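Item 3674

The Office of Unclaimed Property at Beltutby holds each article for the statutory term and then disposes of it by sale, by gift, or by fire. The following account is entered in the register at the direction of the Senior Clerk, Prapai Jaidee, and concerns an article for which none of the three methods was used.

Item 3674 was received in March from the purser of the ferry Kekis. It was entered as one alarm clock, brass, two bells, running. The purser stated that it had been left on a bench on the port side of the passenger deck, wrapped in a wool scarf. The scarf was entered separately and was collected within the week by a woman who said she knew nothing of any clock.

The article was placed on shelf 146, between an accordion and a box of ice skates. The register shows no irregularity until the fourth day, when the Night Clerk, Ostap Koval, noted that the alarm had sounded at ten minutes past four in the morning. Mr. Koval silenced it and, finding no key with the article, turned the setting hand to noon. The next morning it sounded again at ten minutes past four.

Mr. Koval's entries for the following period are regular and brief. "Rang. Silenced." "Rang. Silenced." "Rang. Wrapped in coat. Could still be heard." On the first Saturday he recorded that he had not silenced it, wishing to learn how long it would run, and that it had run until he was ashamed of himself.

The Office does not repair articles. It is permitted, however, to obtain an opinion as to value, and on that footing the clock was carried across the square to the firm of Vũ, where it was examined by Quyên Diệp. Her written opinion is attached to the register. It states that the movement was of ordinary make, that the mainspring was broken and had been broken for many years, and that the clock could not run. She added, in pencil, that it had been running the whole time it was on her bench. No charge was made.

The Senior Clerk then directed that notice be posted at the ferry landing, as is done for articles of unusual character. The notice described a brass clock and asked the owner to come forward and state the hour to which the alarm was set. This last is a customary precaution. Persons have claimed accordions they could not play and skates two sizes too small, and the Office has learned to ask.

Four claimants appeared. The first gave seven o'clock and was thanked. The second gave half past six, then six, then asked whether a reward was offered. The third, Vasilis Delić, a retired signalman, said that he did not know the hour but that he had once owned such a clock and would like to look at it. This was allowed. He sat with it at the public counter until closing and then handed it back, saying that his had been heavier.

The fourth was Nga Hà, of Wimimdale. She gave the hour correctly.

On being asked to describe how she had come to lose the article, Mrs. Hà replied that she had not lost it. Her husband had baked for the hotel at Wimimdale and had risen at ten minutes past four for as long as she had known him. After his death the clock went on as before, and she went on getting up. She lit the oven. She had no reason to light it, there being no one who wanted so much bread, but she was up and it was cold. By the second winter she was tired. She took the ferry as far as it went and came home without the clock.

The Senior Clerk asked whether Mrs. Hà now wished to have the article returned.

Mrs. Hà said that she did not. She had read the notice and thought it wrong that the question should stand there without an answer. She also wished to know whether it was disturbing anyone.

The regulations provide for an owner who claims and for an owner who cannot be found. They make no provision for an owner who is found and declines. The Senior Clerk explained that the Office could sell the clock on her behalf, and Mrs. Hà said that she would not do that to a stranger. The Senior Clerk explained that it could be given to a charitable home, and Mrs. Hà asked what the residents had done. The third method was not raised.

It was at this point that Mr. Koval, who was not yet on duty and had been standing at the rear of the public room with his hat on, asked for leave to speak. Leave was given. He stated that the night post ran from ten in the evening until six. He stated that the hours up to four were generally manageable, there being the stove to see to and the late entries to copy out, but that the two hours remaining were long ones, and that in nineteen years he had not found a way to shorten them. He stated that since March there had been something to do at ten minutes past four. He had fallen into the practice of making tea directly afterward.

Mrs. Hà asked whether he ate anything with it. Mr. Koval said that he did not as a rule.

The matter was adjourned without a finding. The term for Item 3674 has since expired and been extended, and the extension has expired and been extended. The Senior Clerk wishes it recorded that these extensions are in order and bear her signature. The clock remains on shelf 146. The accordion has been sold.

A further entry is required for completeness. On most Saturdays the early boat from Wimimdale lands a parcel addressed to the night post, containing one loaf, generally still warm when the purser hands it over. As it is addressed, it is not unclaimed, and the Office has no authority to enter it. It has been entered here only because Mr. Koval asked that the bread be mentioned, and because the Day Clerk, who arrives at six and is often given the heel, agreed with him.
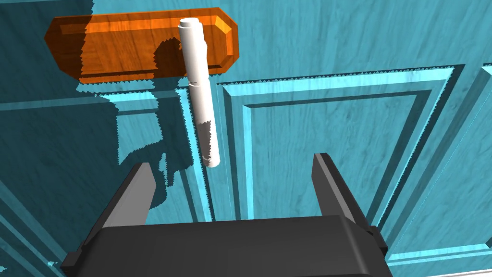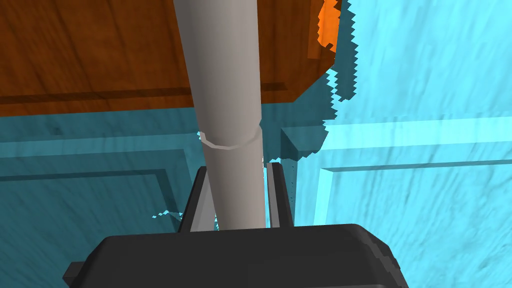 First picture: teal door, orange handle.

Inquiries concerning articles left aboard the Kekis may be made at the public counter during posted hours. Claimants for clocks should be prepared to state the hour.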